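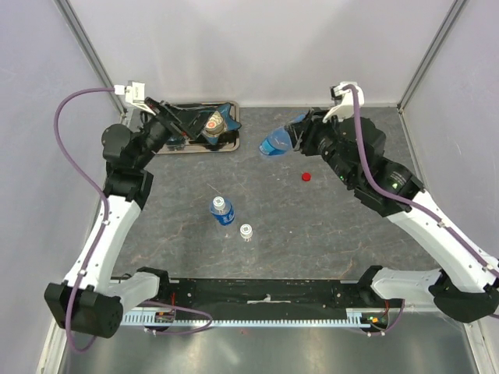 September, retirement cards, second round of verses

Started at 8 with the retirement set for Cesby. They want a folded card with a short verse inside and a one-line greeting on the front. Order is 400 cards, split evenly over four designs. Stock is the Wemwood cream. Envelopes to match, if the matching ones ever come in.

Went through the drafts from last time. Most of the verses are too long. The inside panel takes six lines at 14 point with decent margins, and two of ours run to nine. I cut the fishing one down to this:

The clock can ring, the phone can too,
There's no one waiting now for you.
So take your coffee, take your chair,
And let the morning leave you there.

The last line still bothers me a little. "Leave you there" could sound like we forgot the person. Edeltraud Oberholzer read it over and wants "find you there" in its place. Changed it and set it that way for the proof.

Front lines, the ones we are keeping:

Happy retirement, and many slow mornings
Well done, and well earned
To a good colleague, from all of us
No more Mondays

The last one is the oldest joke in the drawer but Cesby asked for it by name. Their shop sells more of it than anything else on the rack. Fine.

Dropped: anything with "golden years", anything about getting old, and the line about the spouse having to put up with you at home. We had one complaint on that last year from a customer who bought it for a widower without reading the inside. Should have come out of the range then.

Typesetting

Set all four fronts in Flundwood, medium weight. The capital W is wide and leaves a gap before the "e" in "Well". Kerned it by hand on the front line and left the inside text alone, where it doesn't show. The comma sits too close to the "e" in "done", so I opened that up a hair as well.

Line spacing inside is now 20 point. I tried 18 and the verse looked like the back of a ticket.

First proof off the Egger at 10:30. The black was heavy and had filled in the small letters. Backed off the ink, wiped down, ran five more. Number four was good, number five had picked up a thumbprint (mine). Pinned number four to the board as the one to match.

Fold

The Wemwood cracks along the fold when it goes against the grain. I knew this and still cut the first batch the wrong way, 73 sheets. They can't be used for folded cards. I put them on the shelf for gift tags and flat notes. Marked the grain direction in pencil on the wrapper of every pack that's left, so please keep the wrapper with the paper.

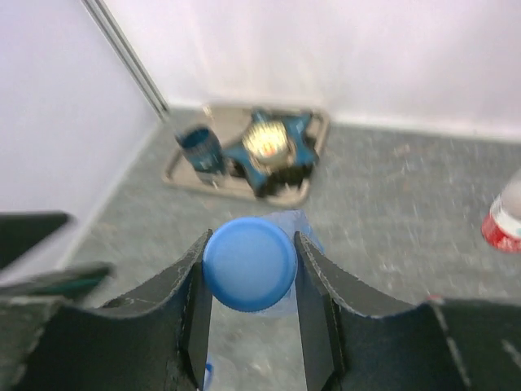 Scoring before folding helps a lot even with the grain right. One pass with the scoring wheel, light pressure, then fold away from the score and rub down with the bone folder. Two passes is too much and the card starts to flop open on the shelf.

Wording for the group cards

Cesby also asked whether we could do a larger card for a whole office to sign. The trouble with these is the printed verse takes up the room people want for writing. My suggestion is no verse at all, just one line at the top of the left panel and the rest blank:

With thanks and good wishes from everyone here

Edeltraud would like a version for someone leaving a job who isn't retiring. Same layout, different line. We have "Good luck in the new place" and "We'll miss you", and I'd print both. "Sorry you're leaving" reads badly on a card people are supposed to be cheerful around, though it does sell. Left open until Cesby answers.

Sample size for the group card: 80 to start, one design. The blank panel has to take ballpoint without skipping. Tried three pens on the Wemwood and the gel one smeared under my hand. Ballpoint and felt tip were both OK -- felt tip shows through slightly on the back, nothing that would put a person off.

To do

Send proof 4 and the cut verses to Cesby
Ask again about the cream envelopes
Order scoring wheel blades, 2 packs
Reprint "Well done, and well earned" with the new comma spacing
Write one more verse for the garden design. The current one rhymes "roses" with "dozes" and I'd like to find something better before it goes on the press

Stopped at 4:15. Egger cleaned and covered, ink lids on.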